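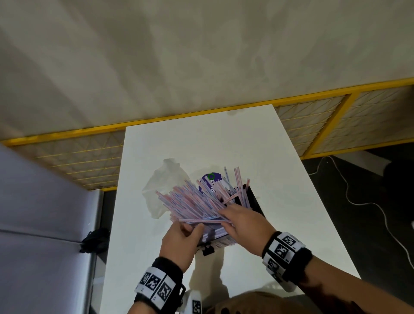 Chapter 10
Secondary Packaging and Count Control
Text by the Adilex Course Group

Primary packaging touches the product. Secondary packaging groups units so that they can be stored, counted and sold. This chapter deals with the second kind, and mainly with light, low-cost goods such as straws, paper napkins, stirrers and flat sachets.

Light goods are awkward to pack. A single drinking straw weighs so little that a shop scale cannot register it, and most of the space in a carton of straws is air. Freight for such goods is usually charged by volume, so the packer's main concern is fill density, defined as the volume of material divided by the inside volume of the container. Section 10.2 gives the method for measuring it. 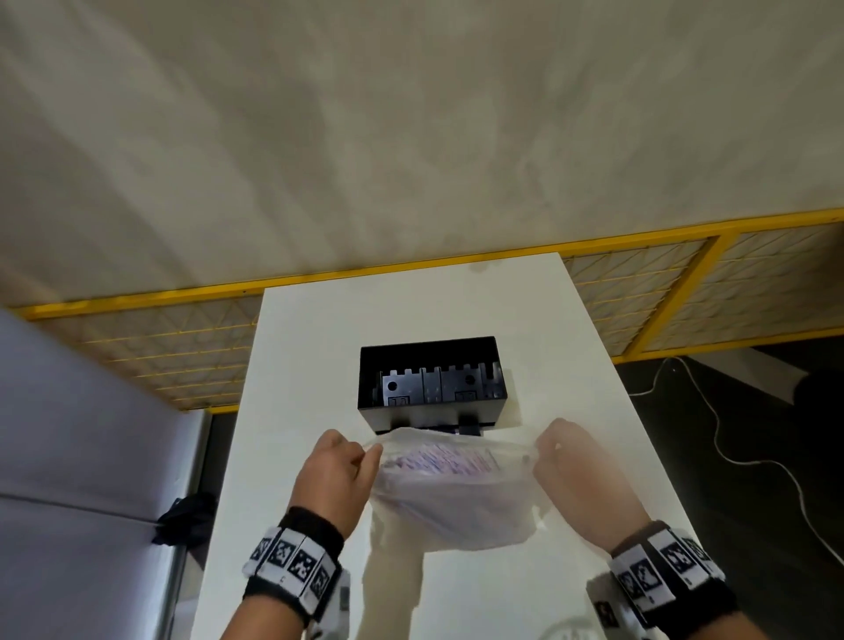
Count control is the second topic. Three methods are in common use: direct counting, counting by weight, and counting by fill height. Direct counting is exact but slow. Counting by weight is fast, but the error grows with the variation in unit weight. Counting by fill height needs a container of fixed shape and works poorly with film bags, which stretch and sag.

The worked problems use data from two plants. The Plevlow plant packs cartons with a nominal count of 2,000 and checks them by weight. The Brirncombe plant packs a smaller carton of 572 and checks it by fill height. In one April run at Plevlow, a carton was found to hold 2,720 units – an error traced to a scale that had been zeroed with a full tray on it. Problem 4 asks for the reading the operator would have seen.

Readers who have not covered sampling error should review Chapter 7 before starting Section 10.3. Units are metric except where a problem states otherwise.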